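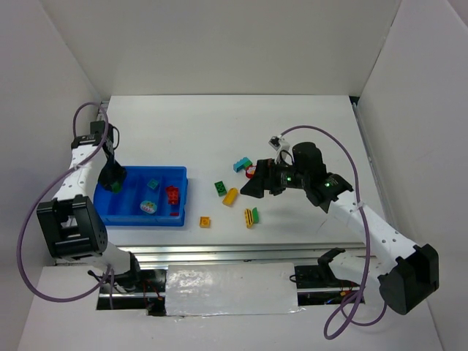
Who may clear loose parts from the table between two arms?
Only a person trained on this cell, and only after both arms are stopped and locked.

4.3 Clearing the table

1. Press Stop on both controllers. Wait 18 seconds.
2. Turn the key to Lock and keep the key with you.
3. Check that the cables hang free of the joints.
4. Put the loose blocks into the bin by hand. Do not push a gripper aside to reach a block.
5. Write your name in the Sanex log, page 3.

CAUTION: A lit LED does not mean the arm is safe to touch.

Note: The rule is the same for the Wikholm cell. Questions go to Pichit Thongsuk, extension 117.

Print this page | E-mail this page
Contact | Copyright Plinduvton | Back to top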